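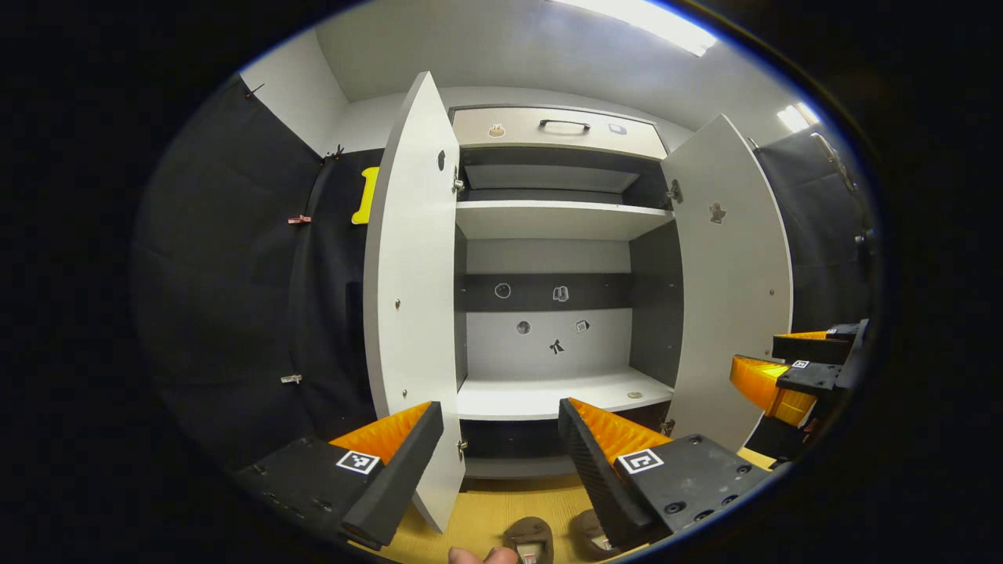

Unit 6: Regenerative Braking in Electric and Hybrid Vehicles

Course handout, Automotive Technology, second year
Issued 23/11/2022. Replaces the July version.

6.1 Purpose of the unit

Students completing this unit should be able to explain how a vehicle recovers energy while slowing down, calculate the energy available from a given stop, and describe how the friction brakes and the electric machine share the work. Unit 5 (motor types and windings) is assumed. Students who missed the Unit 5 laboratory should read its notes before attempting the problems in section 6.6.

6.2 Energy in a moving vehicle

A moving vehicle stores kinetic energy equal to one half of its mass multiplied by the square of its speed. Mass must be in kilograms and speed in metres per second. Marks are lost every year through the use of kilometres per hour in this formula. To convert, divide by 3.6.

With conventional brakes, nearly all of this energy becomes heat in the discs, drums and pads. In a regenerative system, the electric machine that drives the wheels is run as a generator. It resists the turning of the wheels, the vehicle slows, and the current produced is returned to the battery through the inverter.

Because speed is squared, a stop from highway speed offers far more energy than a stop from a residential speed. City driving nevertheless gains more from regeneration over a full trip, as the stops are frequent and aerodynamic losses are low.

6.3 Limits on recovery

The energy returned to the battery is always less than the kinetic energy lost. Rolling resistance and air drag take their share first. Further losses occur in the gears, the machine windings, the inverter and the battery itself.

The following conditions restrict regeneration further:

State of charge. A battery that is nearly full cannot accept a large charging current.

Temperature. A cold battery accepts charge slowly. Drivers in northern regions will notice weaker regenerative braking at the start of a winter trip.

Low speed. The voltage generated by the machine falls with speed, and the friction brakes normally complete the last part of a stop.

Driven wheels. Only wheels connected to the machine can contribute. In a front-wheel-drive vehicle the rear axle recovers nothing.

6.4 Brake blending

The driver has one pedal and expects one response from it. The brake controller reads the pedal position, works out the total braking torque requested, and subtracts the torque the machine can supply at that moment. The remainder is sent to the friction brakes.

In a parallel arrangement, the friction brakes act in proportion to pedal travel and a fixed amount of regeneration is added. It is simple and inexpensive, but less energy is recovered. In a series arrangement, the machine is used first and the friction brakes are applied only when its limit is reached. The terms should not be confused with series and parallel hybrid drivetrains, covered in Unit 3.

If the anti-lock system detects a slipping wheel, regeneration is reduced or switched off and the friction brakes take over.

6.5 Worked example

The Kadis training vehicle has a mass of 1,500 kg and slows from 72 km/h to rest on a level road.

Speed: 72 divided by 3.6 = 20 m/s
Kinetic energy: 0.5 x 1,500 x 20 x 20 = 300,000 J, or 300 kJ
Recovered at an overall efficiency of 53 per cent: 159 kJ

6.6 Problems

1. Repeat the worked example for a starting speed of 36 km/h. Comment on the ratio of the two answers.

2. A loaded Bretoven delivery van has 420 kJ of kinetic energy at the start of a stop. Drag and rolling resistance absorb 10 per cent. Of the remainder, two thirds reaches the machine. Find the energy absorbed by the friction brakes.

3. Sketch torque against time for a series-blended stop. Label the point at which the friction brakes are first applied.

Written answers are to be submitted with the Unit 6 laboratory report. Units must be shown at every line of working.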